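3.2 Tool trays and sorting layout

Small hand tools kept in shared drawers tend to drift out of order over a working week. The Rustham layout assigns each tool family to one open tray and leaves the surface between trays free for tools that have yet to be placed. Trays are yellow plastic with rounded corners and ribbed side walls, which makes thin gray metal shafts easy to pick out by eye.

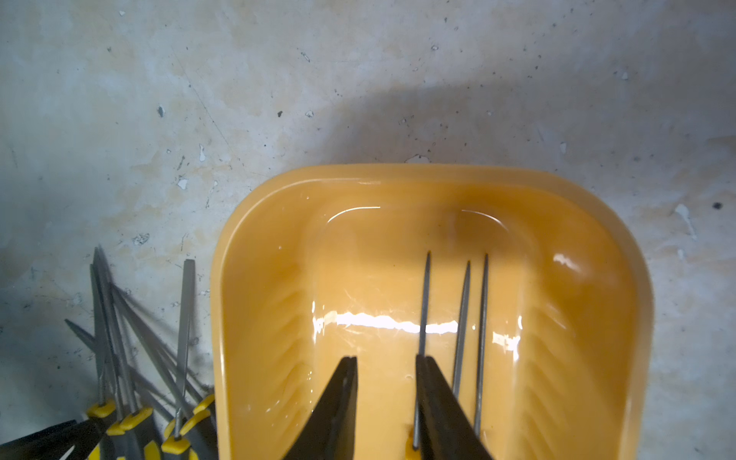 Esi Korletey
Hidska Workshop Studies

Two tool families were used. Hand files differ mainly in profile and taper, and were sorted by shape. Screwdrivers were laid side by side with the handles at one end – an arrangement that lets the user compare shaft lengths without lifting anything. Each layout was repeated 10 times, with 45 minutes allowed per session.

Files were first placed as a single pile on a pale beige, mottled surface. No order was imposed on the pile, and tools were permitted to cross. 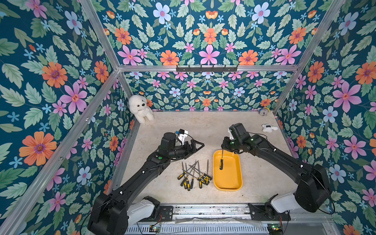 Figure 4. Work area with hand files in a pile; floral wallpaper on the walls.

Piled files are slower to identify than screwdrivers because the profile is often hidden by a neighboring tool. Screwdriver handles banded in yellow and black remain legible even when closely packed, and a tool left outside the tray is found quickly.

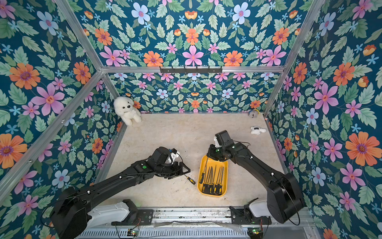
A layout was scored as complete when every tool of the family lay within the rim and all handles faced the same way. Tools resting on the rim were scored as unplaced. Across both families 220 placements were logged – repeated placements of the same tool were entered separately and are treated as such in Section 3.3.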